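Grifería negra en bañera blanca: ¿os arrepentís?
Foro Reformas y baño > Bañeras y duchas

ayane_hoshino
Jue 20 de mayo
Hola a todos, llevo meses leyéndoos sin escribir y por fin me animo, perdonad el tocho. Estamos rehaciendo el baño de arriba y mi marido y yo hemos acordado casi todo (¡milagro!) menos la bañera. Yo quiero una blanca, de las de brillo, con el grifo negro puesto en el borde y los mandos al lado, también negros. Él dice que en dos años estará el negro lleno de cal y me acordaré de él cada vez que coja la bayeta. Vivimos en zona de agua muy dura, así que un poco de razón tendrá, pero es que el cromado ya lo tuve en la casa anterior y no me decía nada. ¿Alguien que lleve tiempo con grifería negra y me cuente la verdad?

joanne.hartley
Bienvenida, Ayane, y nada de perdones, que aquí los tochos gustan. Yo tengo el grifo negro mate desde que hicimos la obra y estoy encantada, pero tu marido no va descaminado: la gota seca se ve. Mi rutina es pasar una microfibra al salir del baño, que es un momento, y una vez a la semana agua tibia con jabón neutro. Nunca vinagre puro ni estropajo, que una vecina me lo recomendó con toda su buena fe y menos mal que probé antes en la parte de atrás.

bradley_naylor
Pues yo voy a ser el aguafiestas. Puse negro y lo quité. Entre los niños, el champú y que en mi casa nadie seca nada, aquello daba pena. Y el blanco brillante tampoco perdona, las luces del techo te marcan cualquier rastro. Si volviera a empezar, acero cepillado y a vivir tranquilo.

joanne.hartley
Bradley, con cariño, eso es más de los niños que del grifo :)

ayane_hoshino
Jajaja, niños no hay, solo un perro grande que se baña menos de lo que debería. Os entiendo a los dos, pero es que miro estas y se me van los ojos. Ese negro sobre el blanco brillante me tiene ganada.

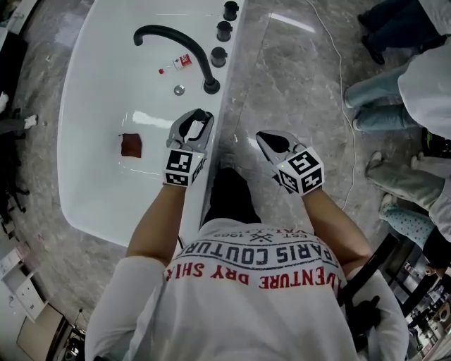
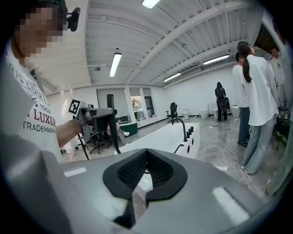
¿A qué distancia del respaldo conviene poner el grifo si va montado en el borde?

garside_ryan
Lo mejor es ponerlo en el extremo contrario al respaldo, o en el lado largo pero pasada la mitad, de modo que no te lo claves en el hombro al recostarte. Siéntate en seco en el modelo que te guste antes de decidir y estira el brazo: si llegas a los mandos sin levantarte, está bien puesto. Y deja un registro para llegar a los latiguillos por debajo, por favor, que luego vienen los lloros. Yo pedí uno de 30 cm de lado y el fontanero todavía me lo agradece.

colin_w
Me sumo a lo del registro. Añado otra cosa que en la tienda no suelen preguntar: el termo. Una bañera grande se te puede llevar 200 litros sin darte cuenta, y con un termo pequeño te quedas con el baño a medias y tiritando. Mira también el ancho, que la mía mide 77 cm y para pasarla por la puerta hubo que desmontar hasta el marco.

bradley_naylor
Lo del termo es verdad, ahí no discuto. En lo del negro sigo igual.

ayane_hoshino
¡Qué gusto de foro! El termo ni lo había pensado, esta tarde miro de cuántos litros es. Le he leído a mi marido lo de Bradley y se ha puesto contentísimo, así que gracias, Bradley, muy amable. De momento hemos quedado en ir a sentarnos en unas cuantas y preguntar precio de un descalcificador, a ver si por ahí llegamos a un acuerdo. En junio empiezan con los azulejos y os cuento qué hemos elegido.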